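Haruna Ebihara
Jul 29, 2025

I have been folding striped shirts for an hour. There are fewer of them than that suggests.

The trouble with stripes is that they keep score. A plain gray tee can be folded by a raccoon and still look fine. A striped polo shows your work.

My method, such as it is: button it, lay it face down, smooth it from the middle out, bring in one side, then the other. Then look at the side edge and sigh.

Jamie Bramwell, who once spent 14 weeks folding knitwear at a department store, told me to line up the stripes at the hem first and let the shoulders fend for themselves. I did. They did not.

Also tried the folding board I bought in May. It makes beautiful rectangles if every shirt you own is the size of the board. Mine are all one size up from the board.

The collar is a separate negotiation. Its stripes go their own way no matter what the rest of the shirt has agreed to.

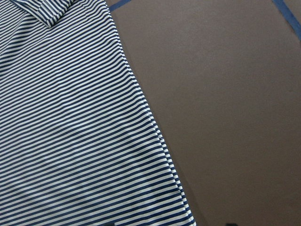

Navy and white, attempt 3. The ripples are staying.

Jamie has seen it and says the seam is where I lost it — everything lined up until there, apparently. Jamie was not asked.

Two more polos in the basket, one of them with thinner stripes. I'm going to hang that one up and call it a system.

Update: out of hangers.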